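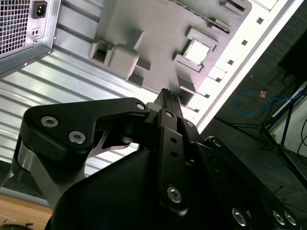
According to Drahomíra Rusnák, the desktop case is the only part of a computer that most owners will keep through three or four rebuilds, and it is also the part they read least about before buying. Her remark comes from the foreword to a repair handbook used in evening classes in Balovbridge, and it is often repeated by people who write on the subject.

A computer case, also called a chassis, tower or cabinet, is the enclosure that holds most of the components of a personal computer. The display, keyboard and mouse are normally outside of it. Cases are made mainly of steel, aluminum and plastic, and in more recent models also of tempered glass. In everyday speech the case is sometimes called "the CPU" or "the hard drive", although both words name parts that are mounted inside.

Sizes

The size of a case is decided first of all by the motherboard it has to accept. The most common standard for desktop machines is ATX, which was introduced in the 1990s and fixes the position of the mounting holes, the rear connectors and the power supply. Smaller boards, such as microATX and Mini-ITX, use some of the same mounting holes, so a large case can usually accept a small board. The opposite is not possible.

Sellers speak of full tower, mid tower, mini tower and small form factor. These names have no strict definition, and a mid tower of one maker can be taller than the full tower of another. For this reason some shops prefer to give the volume in liters. The Trandberg catalog, for example, puts every case under 21 liters in the group "compact", without regard to its shape.

Inner layout

In a typical tower the motherboard is fixed on a metal tray parallel to the side panel. It does not touch the tray directly but rests on short threaded posts called standoffs. A standoff left in the wrong place can make contact with the back of the board and cause a short circuit. Vratislav Holub lists this as the most frequent mistake of his first-year students, ahead of the forgotten rear shield.

The power supply was for a long time mounted at the top, where it helped to pull warm air out of the case. Many later designs move it to the bottom, often under a cover, and let it take air through a filter in the floor. Drive bays have become fewer. The wide bays for optical drives are absent from many new cases, and the space is given to fans or to a radiator.

Air flow

Air normally enters at the front and leaves at the rear and the top. When the fans push in more air than they take out, one speaks of positive pressure, and in the contrary case of negative pressure. Positive pressure is said to keep dust out of small gaps, provided that the intake filters are cleaned. How often this must be done depends on the room. Radoslava Ďurica recommends every 10 weeks in a home with animals, and Man-sik Cheon considers this too much for most people and advises twice a year.

Noise is connected with air flow, because large fans can move the same quantity of air at a lower speed. Some makers glue foam or heavy mats to the panels. These mats reduce high tones better than low ones, and they may raise the inside temperature a little.

Opening and service

Older cases often had a cover in the form of a U, which slid off in one piece. Today the side panels are removed separately, with thumbscrews, latches or hinges. Before any work the power cord should be taken out, and the person should touch bare metal to discharge static electricity. Two kinds of screw thread are common, 6-32 and M3, and they should not be exchanged, as the coarse one will damage a hole made for the fine one.

Reuse

As the ATX standard has changed little, an old case may still serve for a new machine. The Wammont workshop, directed by Yvette Marchand, collected 28 used cases in one February and put new boards in 21 of them. The others had broken front connectors or bent trays and were given away as scrap steel.

See also: Motherboard; Power supply unit; Computer fan; Rack mount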